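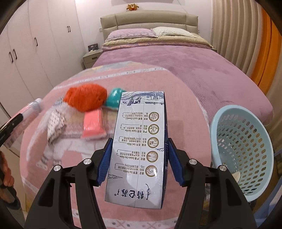
**Things that live on the bed (tidying thread, cont'd)**

**fasangate_61** wrote:

Continuing from the old thread, which got locked after the fitted sheet argument.

Question for the room. I keep reading that the way to clear a bedroom is to dump everything on the bed, because then you have to deal with it before you can sleep. I have been doing this since September. What I have learned is that I can sleep in a space the width of an ironing board.

Yesterday's pile: a milk carton (the tall 特仑苏 kind), a plastic bottle, a crumpled cloth with dots on it, a fluffy orange knitted ball and a pink block. All of it on the pink blanket, which itself doesn't belong on the bedspread but has been there so long it has rights.

The wardrobe is big and white and has plenty of doors. So storage isn't the problem. I'm looking for a system.

---

**mrs_skostomitz** wrote:

The system is that milk goes in the kitchen.

---

**fasangate_61** wrote:

> The system is that milk goes in the kitchen.

It's shelf-stable! It can go anywhere! I bought a case of it and the cupboard is full, so the overflow moved to the bedroom. I consider the nightstand a pantry annex.

---

**dolomite_dan** wrote:

Shelf-stable until you open it. Then it's in bed with you.

Your problem is step two. Dumping on the bed is step one. Step two is you sort by where it's going, and you don't sit down. I do kitchen, laundry, trash, and "other rooms." Takes me 20 minutes for a whole bedroom, and I have two kids.

---

**Amerley Appiah** wrote:

I'm going to disagree with the bed method altogether. I tried it for a winter. All it does is move the mess up two feet. If you're tired at eleven at night you will pick the whole pile up in the blanket, like a stork, and put it on the floor. Next morning you lift it back onto the bed and feel productive.

What worked for me was a basket by the door. Anything that isn't bedding goes in the basket. When you leave the room the basket leaves with you.

---

**dolomite_dan** wrote:

And where is the basket now, Amerley

---

**Amerley Appiah** wrote:

On the bed. But it's empty.

---

**Głowacki** wrote:

Can we talk about the bed itself, which looks fine to me? Quilt folded at the head, pillows on top of the quilt, spread pulled up. Some creases, who cares. People who fold their quilt don't have a tidying problem. They have a "where do I put the orange ball" problem.

What is the orange ball for?

---

**fasangate_61** wrote:

It came with the room, spiritually. My niece left it. She also left the plush toy that's hanging on the wall over the headboard, and I'm not allowed to move that one. The ball has no such protection, but I feel it would be noticed.

The teal thing behind the milk is hers too. I have never asked.

---

**mrs_skostomitz** wrote:

So the niece's things go in one wardrobe door. Put her name on it. My sister did this for her grandkids and it cut the clutter by half. The other half was hers.

---

**bluntspoon** wrote:

Unpopular opinion but the two pillows not matching bothers me more than the milk. One pink, one cream with flowers. Pick a side.

---

**Głowacki** wrote:

They both go with the headboard. Leave the pillows out of this.

---

**bluntspoon** wrote:

Everything goes with beige. It's what beige does all day.

---

**Mekix** wrote:

Long-time reader, this thread is at 3,935 views and I'd guess most of them are me.

Practical suggestion. The bed pile fails when it has no deadline. I strip the bed first. Sheets in the wash, bare mattress, THEN dump everything on it. Now you can't go to bed until you've made the bed, and you can't make the bed until the stuff is gone. I've done it 18 weeks running and only slept on the couch twice.

---

**dolomite_dan** wrote:

This is step two with extra laundry, but I respect it.

---

**Amerley Appiah** wrote:

Twice is a lot of couch for a method.

---

**fasangate_61** wrote:

OK, trying the Mekix way tonight. Sheets are in. The bottle went to recycling and the cloth went in with the sheets. Milk is on the nightstand pending a ruling.

Does anyone know if you can machine wash a knitted ball?

---

**mrs_skostomitz** wrote:

Cold, in a pillowcase, tied shut. The cream one. And the milk goes in the kitchen.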